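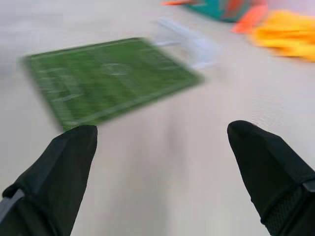
Notes for the Fonthorpe library talk, evening version

Okay, hi everybody, thanks for coming out. (Wait for the chairs to stop scraping.) I'm Chukwuemeka Osagie, I've been repairing books in my back bedroom for nine years, and tonight I want to talk you out of using tape.

Quick show of hands. Who has a cookbook at home that's falling apart? Right. And who has put tape on it? Keep them up, I'm not going to yell. I did it too! My grandmother's hymnal has a strip of packing tape down the spine that I put there myself when I was a teenager, very proud, and I'm still picking at it.

So what does tape do. The sticky part creeps. It soaks into the paper and goes yellow, then brown, and the plastic part on top dries up and drops off, so you end up with the stain and no repair. Pass around the taped dictionary page. Tell them it's fine to touch it, it's past saving.

Now the dictionary itself. I bought it at a yard sale in Cavham for two dollars, and it has 1,138 pages, and I know that because I had to check every single one before I took it apart. If you skip that step you will put a section back in upside down. I have done this. The letter M was upside down for most of a winter.

(If they laugh, tell the one about the man who asked for it back that way. If not, keep moving.)

How a book is put together. Hold up the bare text block. A lot of older hardcovers are little bundles of folded sheets, and the bundles are sewn through the fold, one to the next. The case, meaning the two boards and the spine piece, gets made separately and glued on afterward. When somebody says "my book broke," it's nearly always the joint between those two things. The sewing is usually fine, and that's good news, it's a kitchen table job.

Paperbacks are another story. They're mostly loose leaves with glue along one edge, and once that glue goes brittle it lets go a page at a time. We can come back to those in the questions if anybody's brought one.

What you need. Say this slowly, people write it down.
White PVA glue, the acid-free kind.
Wheat paste, which you can cook yourself.
Japanese tissue. Get a medium weight to start with.
A bone folder, or the back of a spoon, really.
Wax paper and something heavy.

The heavy thing at my house is two bricks wrapped in an old flannel shirt. Works great.

Torn page demo. Tear the tissue, don't cut it! Dampen a line with a small brush and pull it apart so you get those hairy fibers along the edge. The fibers are what disappear into the page. A cut edge leaves a hard line and the paper likes to crack right along it. Thin paste, lay it down, wax paper on both sides, weight on top, go to bed. Do not peek. I always peek.

Loose hinge demo. This is the one everybody came for. Knitting needle, roll it in PVA, slide it down into the gap between the spine and the text block, turn it as you go. Close the book, run the bone folder down the groove, bricks. Do it on the Prirkley atlas, not the dictionary, the dictionary's hinge is already done.

Remember to say: less glue. Whatever amount you're picturing, use half.

When to stop. If it's leather and it's coming off red on your hands, stop. If there's fuzzy mold, put it in a bag, take it outside, stop. If it might be worth real money, please don't let me or anybody in this room near it. I had a lady bring me a family Bible, 907 pages of thin, thin paper with births written in the front, and I sent her straight to a conservator. She was a little mad at me. We're friends now.

Mention the Deng workshop in July, bring your own book, paste provided. Sign-up sheet is by the coffee.

Questions. Somebody will ask about freezing books to kill bugs. Yes, sealed bag, leave it a couple of weeks, let it come all the way back to room temperature before you open it.

Get the knitting needle back from whoever has it.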